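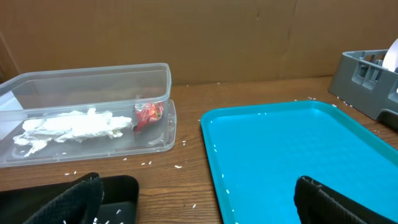

Clear bin and lid on the wood table

The Cumwood Court Pad
Top-bound reporter's notebook for hearings, press calls and long waits in hallways
$20 each, or $185 for a box

I covered courts and entertainment for a weekly paper in Molletau for most of my working life, which in practice meant that I sat through a lot of bail hearings for people who were on the radio. Singers, a couple of soap actors, one very angry game show host. If you've done that job you know the drill. No recording allowed, no laptop in the gallery, phones off or you're out, and your desk wants five hundred words before the family spokesperson has even gotten back to the car. So you write by hand, fast, on your knee, and then you try to read it.

I went through every notebook you can buy at a drugstore and hated them all (some more than others). The Cumwood is the one I ended up making for myself, and then for the people who kept borrowing mine, and now it's a thing I sell. I'm still a bit surprised by that!

What you get

Each pad has 185 pages, numbered in the top corner, printed on both sides. The numbers matter more than you'd think. Twice in my career a lawyer has asked me whether anything had been taken out of my notes, and with numbered pages that's a very short conversation. The pages are sewn in. They don't tear out cleanly, and I did that on purpose, so please don't write to me asking for a perforated version. I get that email a lot.

The paper comes from Grakow and it's a little heavier than normal notebook stock. Ballpoint, gel and pencil all behave on it. Fountain pens are okay if you have a fine nib, but I wouldn't go broad. The cover boards are stiff enough to write on standing up, and the bottom board runs slightly past the pages so you have somewhere to rest the heel of your hand. Binding is done by Krasniqi, who also did the hymnals at my mother's church, and those things have been dropped for decades.

The page layout

There's a line at the top of every page for the case number and another for who is speaking. Then a narrow column down the left side for the time, and the rest is plain ruled space for your notes. I tried a version with tick boxes for "quote," "paraphrase" and "check this." Mateja Đorđević tested it for me through a whole assault trial and told me she'd ignored every single box and drawn stars in the margin instead. So the boxes are gone and the margin got wider.

Inside the front cover there's a contact grid: clerk, prosecutor, defense, police press office, family, publicist. Fill it in before you go in. I mean it. When a family names a spokesperson you want that spelling written down while they're standing in front of you, and you want to know if they speak for all the family or just for one side of it.

Inside the back cover is a page of reminders I wrote mostly for younger reporters. An inquiry is not a charge. A case that's been opened is not a case that's been heard. "Alleged" doesn't fix a sentence that's wrong to begin with. If there's a video going around, write down where you saw it and when, and who told you it was real. And if somebody in the story is the one who got hurt, think about whether you need the street name. Herman Santoso, my old editor, went over that page with his green pen and cut it by half, so it's short now.

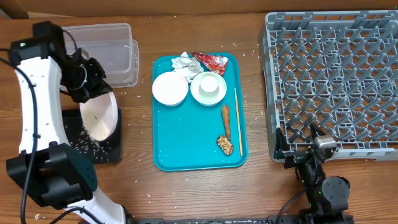
Who buys it

Court reporters, obviously, but also a good number of celebrity writers, which I didn't expect. Vlasta Golob uses hers for red carpets and keeps the case number line for the name of the publicist who's glaring at her. A few paralegals order by the box. I've had one stand-up comedian and one guy who referees school basketball, and he never did tell me what he writes in it.

If you mostly type, this isn't going to change your life. It's also too big for a shirt pocket. It fits a coat pocket or the outside sleeve of a normal work bag, and I've carried one in the back of my jeans on a warm day, but it bends and then it stays bent.

Prices and boxes

Single pad: $20
Box, ten pads: $185
Newsroom order: $1,560, with the paper's name stamped on the covers

Newsroom orders take about 8 weeks, so don't leave it until the week before a big trial. Send me the exact wording for the stamp in the body of your email. I can't do logos, only letters, in black or a sort of dull silver that I like better.

Shipping is extra and goes by regular mail. Boxes go out with tracking. Singles don't, unless you ask me.

What changed in this printing

The current pads are the ones dated 3 May 2019 on the inside cover. The older batch had a softer top fold that could creep loose if you flipped the pages right over the back all day long, and I flip the pages right over the back all day long, so that bugged me. The new fold has a cloth strip over it. The time column is a hair wider too. Everything else is the same, including the color, a brown I picked because it doesn't show coffee.

If you have an old one with a loose fold, send me a photo and your address and I'll mail you a new pad. You don't need to return the old one. It has your notes in it!

Questions I get

Can I get it spiral bound? No, sorry. The wire is noisy in a quiet courtroom and some security desks make a fuss.

Is there a left-handed one? It's top-bound, so it works either way around. Rangi Fairweather is left-handed and smears everything he touches, and his notes come out readable if he sticks to pencil.

Do you sell refills? No, it's a sewn book. When it's full you put the dates on the spine and keep it on a shelf. I keep mine well past the appeal.

Do you ship overseas? Yes, but write first so I can check the postage. Nermina Atanasov handles orders when I'm away, and she answers faster than I do anyway.

To order, use the form on the order page or just email me with how many you want and where they're going.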